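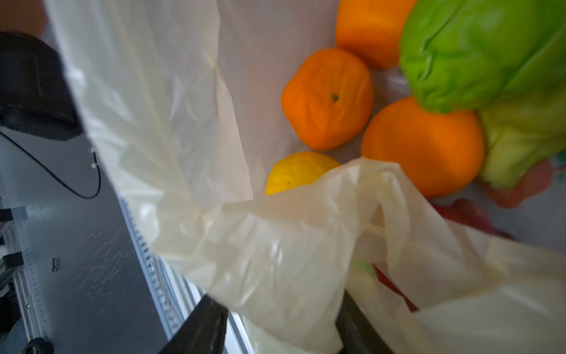

Speaker notes: Listening for landslides, an open data challenge for slope monitoring
Presenter: Eyvindur Brøndum, Kutura Institute for Ground Hazards
Prepared Jan 24, 2025

Slide 1. Title
Thank the hosts and acknowledge the Brumville regional office, which has given access to its slope network for the challenge. Mention that the slides and the rules will be posted together on the Institute's website. Questions at the end, please, except on points of terminology.

Slide 2. The problem
Slow-moving slopes are common in the Brumville valley. Most creep for years without consequence. A small number accelerate, and the interval between acceleration and failure may be a matter of hours. The present warning procedure relies on surface displacement, measured by tiltmeter and by satellite radar. Both are sound methods. Radar, however, depends on the satellite's next pass, and a tiltmeter reports only on the ground to which it is fixed.

Buried seismic sensors record continuously. They pick up small cracking and sliding signals within the slope, along with a great deal else: rain, road traffic, logging trucks, cattle, and the river in flood. Pause here. The audience will include people who have worked with these records and will know how poor the signal can be.

Slide 3. The archive
The Kutura archive holds continuous recordings from 14 stations on the Mirzaei slope. Within it, analysts have labelled 700 events by hand. Each label carries a start time, an end time, a category and a confidence grade. The grades matter. Two analysts reviewed every event independently, and where they disagreed the disagreement has been kept in the file.

If asked: raw waveforms are supplied at the original sampling rate. Station metadata, including periods of instrument failure, are in a separate table. Entrants are strongly advised to read that table first.

Slide 4. The challenge
Participants are asked to submit software that reads a continuous record and returns a list of probable slope signals, with times and a probability for each. Entries will be run against a withheld portion of the archive. Entrants will not see this portion at any stage. Submissions close in June.

Teams may come from universities, industry or the general public. Individuals are welcome. Employees of the Institute and of the Brumville office may take part but are not eligible for a prize.

Slide 5. Scoring
Take this slide slowly. Missed events and false alarms are penalised separately, and the two penalties are not equal. A district officer who is woken repeatedly for a passing truck will stop trusting the system, and the scoring has been weighted with that in mind. The full formula is in the rules. Do not derive it from the podium.

There is a computing limit as well. An entry must process one day of data from all stations in under 300 seconds on the reference machine. The limit reflects the field hardware on which a successful method would eventually operate.

Slide 6. The baseline
Flukton is the Institute's own detection program, developed under Dr. Shigeru Oda. It compares short-term and long-term signal energy and requires agreement among neighbouring stations before it declares an event. It is supplied with its source code as a starting point.

On the practice data, Flukton misses 19 per cent of the events graded as high confidence. Its performance on low-confidence events is considerably weaker. Dr. Oda has asked that this be stated plainly. Show the second plot, in which the misses cluster during heavy rainfall, the conditions under which a warning would be of greatest value.

Slide 7. What the challenge will not do
Detection is not prediction. A good list of slope signals does not tell us when a slope will fail, and no entry will be connected to public warnings during the challenge. Any operational use would require a separate trial, with the consent of the Brumville office and the landholders concerned.

Slide 8. Licensing and conduct
Entrants retain ownership of their code. Prize-winning entries must be released under an open licence of the entrant's choosing. The labelled data may be used for research and teaching with acknowledgement.

Slide 9. Contact and questions
Leave this slide up during discussion. Refer questions on eligibility to the Institute's programs office. Technical questions on Flukton go to Dr. Oda's group. If time is short, omit the second plot on slide 6 and keep slide 7 in full.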